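PRESS RELEASE, for use from Sunday

Bronze Age hearths found at Skarnness

Zillham Archaeology has uncovered 16 hearths and 2 grain pits on the shore terrace at Skarnness. Charred barley in both. Dig ran eight weeks, mostly in rain.

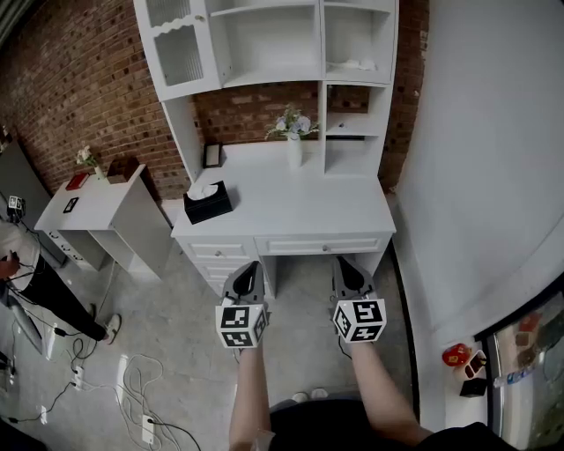
White desk and hutch against a red brick wall.

"Farming came here earlier then we thought," said Shahzad Naqvi, dig director. "The pits are the big suprise."

Pollen samples now with Dağdelen lab. Results due December. Open talk at Brevora Hall, 20 places, book by phone.

ENDS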